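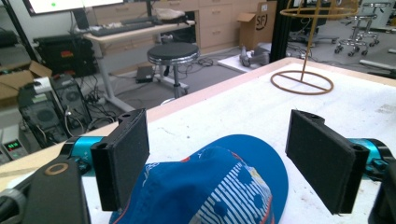
HOME & FAMILY

The Hat Shelf

My grandmother kept every hat she ever owned on one long shelf above the stairs in Vollbridge, and as children we were allowed to take down one each visit, which felt like a very grand privilege indeed. There were 18 of them the last time I looked, straw and felt and one dreadful green thing with a feather.

I thought of that shelf when I met Golshifteh Nouri, who mends hats in the back half of her brother-in-law's shoe shop. People bring her the ones they can't part with (a father's fishing hat, a cap from a summer team long disbanded) and she has never once told anybody to buy a new one. A sweatband takes her an afternoon. A crushed brim can take four days, with plenty of steam and a good deal of tea!

"You have to let it remember its shape," she told me, turning my grandmother's green felt around and around in her hands. She wants to keep it until March, and I've told her to take her time with the feather.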